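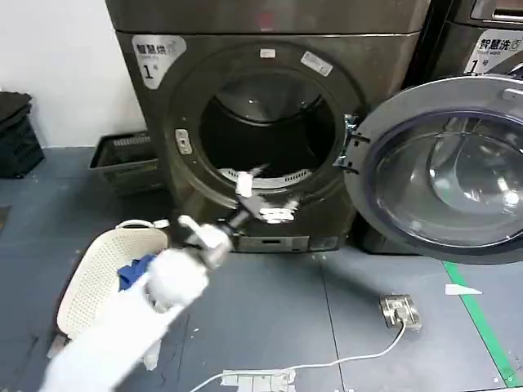
智慧烘1号,公共洗衣间

等的时候大家都在聊什么
——两栋学生公寓里的闲谈小调查
2015年1月20日

先说这个题目怎么来的。十月刚开学那阵子,社会调查课的老师让我们每个人交一个选题,我第一次交的是“大学生消费观”,被打回来了,批语就一个字:大。第二次交的是“大学生零食消费观”,又被打回来,批语变成了三个字:还是大。我那天心情很差,抱着一筐衣服下楼,在洗衣间里坐着等,旁边两个不认识的人从洗衣液聊到了其中一个人的奶奶,聊得特别细,奶奶怎么腌萝卜、萝卜要晒到什么程度、石头要压几块都讲了。等衣服好了,他们各自把衣服一抱,谁也没问谁叫什么名字就走了。

我当时就想,这也太有意思了吧!两个人能聊到奶奶的腌萝卜,却不知道对方姓什么。回去以后我把选题改成了“陌生人在等待时的闲谈”,这回老师画了个勾,后面加了个问号。那个问号我到现在也没搞懂,不过勾就是勾,我就开始做了。

调查地点选的是Kornonley公寓和Prirkholm公寓。这两栋楼挨得很近,中间隔一条种了梧桐的小路,住的人却挺不一样:Kornonley住的多半是本科生,房间小,四个人共用一个厨房;Prirkholm留学生和研究生多一些,一人一间,门一关谁也不见谁。我自己住Kornonley,去Prirkholm要请人帮我刷门禁,这事后面还要讲。

怎么做的

方法上我用了两样:旁听和访谈。旁听就是坐在那儿,带一本书,假装看书(后来真的看进去了好几次,漏掉了不少东西,惭愧)。地点有电梯口、快递架旁边、开水间、洗衣间,还有Kornonley一楼那台老打印机前面。打印机是我加得最对的一个点,它慢得离谱,一份论文能打到天荒地老,排队的人不聊天简直没法活。

旁听加起来一共480分钟,分散在好几个星期里,早中晚都有。我没有录音,也没有偷拍,听到的东西回房间再写成笔记,所以原话肯定有出入,报告里引用的句子除了访谈部分,都只能算大意。这一点我在开题的时候跟老师讨论过,老师的意见是公共场所可以记,但不能让人认得出来,所以旁听来的内容我都把专业、家乡、楼层改掉了。

访谈找了19个人,都是自愿的,每人请喝一杯豆浆或者奶茶,差价自己承担,哈哈。愿意用真名的我就写真名,不愿意的就不写。访谈提纲改了好几版,第一版我现在都不好意思拿出来,第一个问题居然是“请问您认为闲谈对您的社会资本有何影响”,我室友听完说,你要是这么问我,我豆浆都不喝了。最后一版的第一个问题改成了“你上次跟不认识的人说话是什么时候,说了什么”,一下子大家就都有话讲了。

聊什么

我原来的猜想很简单:陌生人之间聊天气。课本上也是这么写的,天气安全、公共、人人有份,谁也不得罪。结果笔记翻下来,纯聊天气的段落比我想的少得多,而且往往很短,“今天好冷”“是啊”,没了。天气更像是一声咳嗽,表示我在这里,你要是想说话可以说。

真正能聊下去的头一类是抱怨。抱怨打印机,抱怨电梯在三楼停了又停,抱怨食堂二楼的面换了师傅以后汤变淡了。抱怨有个好处,它需要一个共同的对象,两个人肩并肩冲着那个对象说话,不用看对方的脸。我在电梯口听到过一段,两个人从电梯慢一路抱怨到选课系统,气氛热烈得像老朋友,电梯门一开,两个人走进去,马上就安静了!一句话都没有了,各看各的楼层数字。我后来特别留意这个现象,在电梯外面聊得欢、进了电梯就闭嘴的情况很常见。访谈的时候问大家为什么,有人说是因为里面有别人在听,有人说是离得太近了不好意思,还有一个人想了半天说,因为电梯来了,没得抱怨了。

第二类是求助,比如“这个怎么弄”“这里能刷卡吗”“你知道快递架哪边是今天的吗”。我本来把这一类单独归成“工具性交谈”,打算排除在闲谈之外,教材上也是这么分的。可是做着做着发现分不开。Prirkholm的开水间有一次,一个人问另一个人热水是不是要等灯变,对方说要等,接着就问你是新搬来的吗,然后就讲到了各自以前住的地方,讲到冬天窗户漏风要拿什么塞,前前后后水都凉了又重新接。要是把第一句划成工具性,后面的全都没了来处。所以我最后没有排除,笔记里统一叫“开口”和“往下”,开口是什么都行,我关心的是有没有往下。

第三类我自己起了个名字叫“远处的人”。就是腌萝卜那种,聊自己的奶奶、表弟、高中同桌、老家邻居养的鹅。这类最让我意外,因为它按理说挺私人的,可是大家跟陌生人讲起来特别放得开。我猜是这样:讲自己太近,讲天气太远,讲奶奶正好。而且对方绝对不会认识你奶奶,怎么讲都不会传回去。Folasade Onyeka在访谈里说了一句让我记了很久的话,她说她在走廊里跟人讲过她姨妈三次婚礼的事,讲得对方笑得蹲在地上,可是她跟同一个课题组的人坐了大半年,从来没提过自己有姨妈。

还有一类我没想好放哪儿,就是食物。食物可以是抱怨(汤淡了),可以是求助(超市哪天打折),也可以是远处的人(奶奶的萝卜)。老师中期检查的时候建议我把食物单列,我列了又拆,拆了又列,最后还是拆了。理由是我觉得食物是个壳子,里面装什么都行。当然也可能是我偷懒。

谁先开口

这部分我做得比较粗,因为很多对话我去的时候已经开始了,没听到第一句。听到第一句的那些里面,我的印象是先来的人更容易先开口,有点像主人招呼客人。比如打印机前面已经站着的人会跟新来的说“前面还有一个人的没打完”,快递架旁边蹲着找的人会抬头说“这排是昨天的”。后来的人接一句谢谢,这时候有一个很短的空档,谁要是在空档里再补一句,聊天就成了;没人补,就各干各的。

这个空档我很着迷,在笔记里给它画了个小圆圈作记号。什么情况下会有人补呢?我翻来覆去看,觉得跟手里有没有东西关系很大。手里抱着东西的人,比如抱着一箱牛奶、夹着一卷海报、拎着一袋橘子,补话的机会多。一是他腾不出手看手机,二是东西本身就是话头。有一天我在Kornonley门厅里听到有人问拎橘子的同学,这橘子甜吗,对方直接掏了一个给他。那个场面真好,我差点从书后面探出头来要一个。

反过来,戴着耳机的人当然没人找他说话,这谁都知道。但是访谈里有好几个人承认,耳机里有时候根本没放歌!就是戴着,当一块牌子用。Babatunde Isah管这个叫“打烊”,他下了实验课就打烊,到食堂门口再开门营业。我问他有没有人硬闯,他说有一次一个大一新生拍他肩膀问路,他摘下耳机,两个人聊了一路,那个新生现在每个星期跟他一起踢球。

两栋楼的差别

开始之前我以为Kornonley会热闹得多,毕竟本科生爱说话嘛。坐下来听才发现没有那么简单。Kornonley的人说话确实多,可是大部分是跟熟人说,三三两两结伴下楼,一群人自成一圈,落单的陌生人根本插不进去。Prirkholm安静,楼道里经常没声音,但是一旦有人开口,往往是两个落单的人,聊得长,也聊得深一点。

我跟Zainab Idahosa讲了这个发现,她帮我刷过好几回Prirkholm的门禁,听完一点也不惊讶。她的说法是,一个人住的人一整天可能没开过口,晚上下楼接个水,嗓子都是干的,有人问一句热水好了没,你会把攒了一天的话都倒给他。她还说她有时候故意挑别人也会去的时间下楼,比如晚饭后,自己都不太愿意承认是为了碰见人。

这段话我觉得比我所有的笔记都有用。因为它说明闲谈发生在哪里,跟地方有多少人关系没那么直接,跟有没有一个“正当理由”站在那儿关系更大。打水是理由,取快递是理由,打论文是理由。Prirkholm有一间很漂亮的公共休息室,沙发、落地灯、地毯样样都有,墙上还贴着“欢迎交流”,我去旁听过,书倒是看完了半本,交流一句没听到。坐在沙发上的人都在用电脑,谁要是在那儿主动搭话,会显得特别刻意。后来我干脆把休息室从旁听名单里划掉了,现在想想不该划,应该多坐几次,没人说话也是结果。

老师在课上讲过一个概念,大意是说人需要家和工作单位以外的地方,咖啡馆啊理发店啊这种。我觉得宿舍楼里的这些角落算是它的一个小号穷亲戚。没有咖啡,也没有椅子(开水间连个放杯子的台子都窄得可怜),大家站着聊,聊完就散,可是作用是有一点像的。 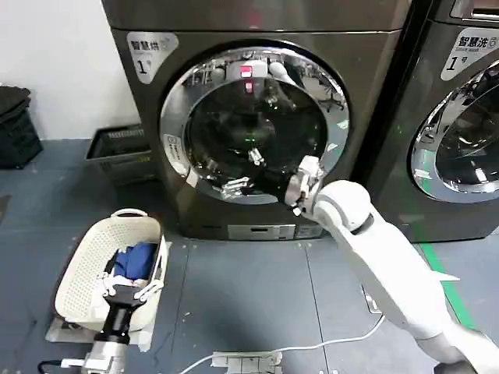 Harish Iyer倒是不太同意我把这些角落说得这么好。他的原话是,你是因为去调查才觉得有意思,我每天累得要死回来,最怕的就是有人跟我聊天,聊完我还得惦记下次碰见要不要打招呼。

他这个“下次要不要打招呼”一下子点醒了我。我之前光顾着看聊天本身,没想过聊完以后的事。于是后半段访谈里我加了一个问题:跟你聊过的陌生人,再碰见会怎么样?答案五花八门。有人说会点头,有人说会假装看手机,有人说要看上次聊得深不深,聊得越深反而越尴尬。最后这个说法出现了不止一次,我一开始觉得奇怪,后来想想太对了。你要是只跟人聊过电梯慢,下次接着聊电梯慢就行;你要是跟人讲过你高考那年家里的事,下次在食堂端着盘子迎面撞上,说什么?说“吃了吗”?

Folasade Onyeka那边则完全没有这个问题,她见谁都打招呼,她说在她长大的地方,走过去不出声才是得罪人。刚来的时候她在楼道里跟每个人问好,有的人吓得回头看后面是不是还有别人。现在她学会了先看对方的眼睛,对方抬眼她就问好,对方不抬眼她就笑一下走过去。我觉得这个“看抬不抬眼”的本事,可能很多人都有,只是我们从小就会,说不出来,反而是后来学的人讲得清楚。

另外一个我没料到的发现跟名字有关。访谈里我问大家,聊天的时候什么时候会问对方叫什么。多数人说不问。Ayodele Babalola说得最形象,他说问名字就像买票上车,问了就要坐到站;不问呢,就是在站台上,车来了各走各的。他在打印机前面认识了一个人,断断续续聊了一个学期,聊足球、聊论文格式、聊怎么给家里寄药,到学期末才互相问了名字,结果一问,两个人都笑了,因为他们早在一个什么群里加过对方,备注都打好了,只是对不上脸。

出了哪些问题

这部分老师要求必须写,那我就老老实实写。

头一个问题是我自己。我坐在那儿本身就改变了环境。Kornonley的人大多面熟我,有时候正聊着,一扭头看到我,就来跟我聊了,“你怎么又在这儿看书啊”。我总不能不理人家吧,一理,那段旁听就废了。后来我换了远一点的位置,听不太清,又漏了很多。两头不讨好。

再一个是语言。Prirkholm有不少对话是英语,还有一些我完全听不懂的语言,我只能记“有人在聊,语气轻松”这种没什么用的东西。Zainab Idahosa有一次看了我的笔记,指着一处“语气轻松”说,那天他们在吵架。我当时脸都红了。那一页我后来保留在附录里没改,只在旁边加了一行字说明。

还有访谈对象不够杂。愿意跟我坐下来喝豆浆聊闲谈的人,本来就是爱聊天的人,Harish Iyer算是难得的反对派,还是我好说歹说请来的。真正天天打烊的那些人,我基本没访到。所以这份报告里的热闹,大家看的时候要打个折扣。

时间上也有毛病。我课多,旁听集中在晚上,早上去得少,早上七八点大家赶课的那个时段我只去了很少几次(起不来)。凭那几次的印象,早上几乎没人闲谈,都在跑。但这个我不敢写成结论。

最后,期末那段时间我的笔记质量直线下降,字越写越潦草,有一页只写了“橘子!!”两个感叹号,我现在完全想不起来是哪次的橘子。

能说点什么

按格式这里应该写结论和建议。结论我就写得小一点,免得又被批“大”。

在我听到的这些对话里,陌生人要聊起来,需要一个站在那儿的理由,需要一小段没有别的事可做的时间,还需要有人在那个小空档里多补一句。天气没有大家说的那么重要,抱怨比大家说的重要。聊到多深和认不认识没有必然关系,有时候正因为不认识才聊得深,而深聊之后再见面会尴尬,这个尴尬值得以后有人专门做一做。

建议嘛,我有一条,是给公寓管理方的:不要再往休息室里加沙发了,开水间门口放两把椅子吧。我把这条写进中期报告的时候,班上有同学问椅子放了会不会就没人聊了,因为坐下来就像是“来聊天的”,正当理由没了。我想了一晚上,觉得他问得很有道理,那就放个能搁杯子的宽一点的台子。站着,有地方放杯子,手里空出来,应该刚刚好。当然这也是我猜的。

如果下学期还有机会接着做,我想换个地方,去校外那条街上的修鞋摊看看。那个摊子前面总有小板凳,等鞋的人光着一只脚坐着,跑都跑不掉,我路过好几次都听见他们在聊,有一回在聊怎么给猫剪指甲。我鞋跟正好也该修了。

谢谢Zainab Idahosa一次次下楼给我刷门禁,谢谢所有喝了我豆浆的人,谢谢我室友听我念了三遍访谈提纲。参考文献和笔记节选附在纸质版后面,网上就不贴了。

分类:课程作业展 > 社会调查 | 标签:闲谈 宿舍生活 质性研究 期末报告

读者留言

梧桐路口:电梯一开门就闭嘴这个太真实了,我昨天刚经历过,跟人骂选课系统骂得正起劲,进去以后俩人一起看天花板。

Babatunde Isah:补充一下,那个新生踢得比我好,现在是他带我。

小满不满:想问作者,“远处的人”这一类有没有男女差别?我感觉我们楼里男生聊高中同桌比较多,聊奶奶的少。不过也可能是我没听见。

作者回复小满不满:这个我没分开看,笔记里为了不让人认出来,好多性别我都抹掉了,现在想回头看也看不了了……是个教训。

一只慢打印机:放台子那条举双手赞成,我现在每次都把杯子夹在胳膊底下。

路过的研二:方法那段可以再写细一点,480分钟里各个地点分别多少最好列出来,不然两栋楼没法比。选题很可爱。

联系我们 | 投稿须知 | 版权归作者本人所有,转载请先留言 | 返回顶部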